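Couples Across Borders Discussion Group
Minutes of the winter meeting

Chair: Hanna Ostapchuk
Present: 9 members. Apologies: 3.
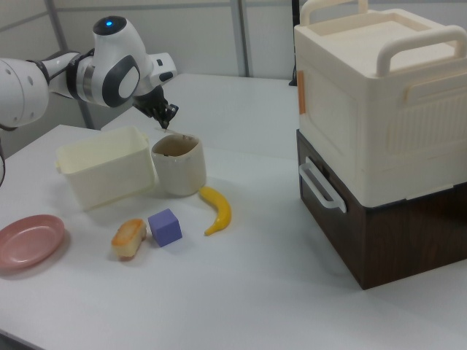 Irkcombe, December 29, 2024

1. Previous minutes
Accepted, although two members doubted that the last session on in-laws had "reached broad agreement." The wording was changed to "was discussed."

2. Meeting a partner's parents
Hanna read out a list of rules from the Vulura dating site on gifts, seating and when to use first names. The group was not convinced. The list treats whole countries as if they had one set of parents. A member married for six years said she broke most of the rules at her first dinner and was asked back.

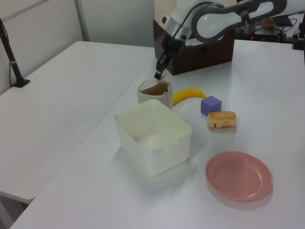

It was also asked where the site gets its rules. No source is given. Agreed not to put the list on our page.

3. Sovero matching app
The app claims to score how well two cultures "fit." Five members had tried it. One couple got a low score and have been together for years – another got a very high one and had broken up by the time it arrived. Hanna will write and ask how the score is worked out. Hopes of a useful reply are low. 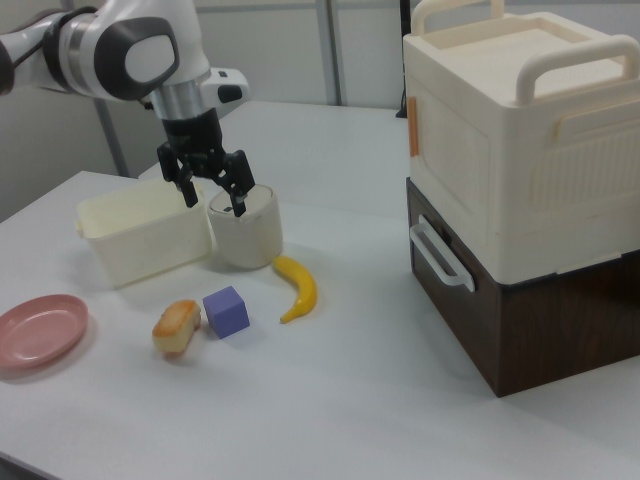
Until there is an answer, the group will not recommend the paid version, whatever discount is offered.

4. Which language to argue in
Long discussion. Some felt that switching to the weaker speaker's language is fairer. Others said it only makes the fight longer. The claim that couples with two languages argue less was raised again, and again with nothing to back it up. Left open.

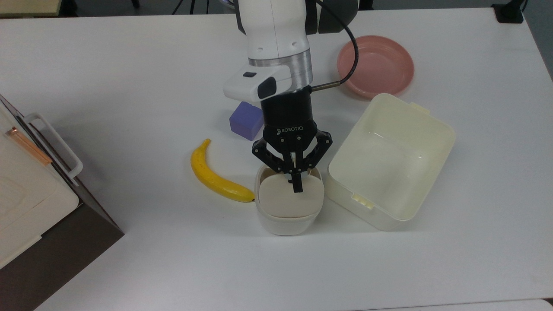 5. Onyshchenko workshop
A weekend for engaged couples, planned for February. The flyer promises "lasting harmony," and several people wanted to know how that would be checked. No group money to be spent. Members may go at their own cost and report back.

6. Any other business
Request for a quieter room. Hanna to ask.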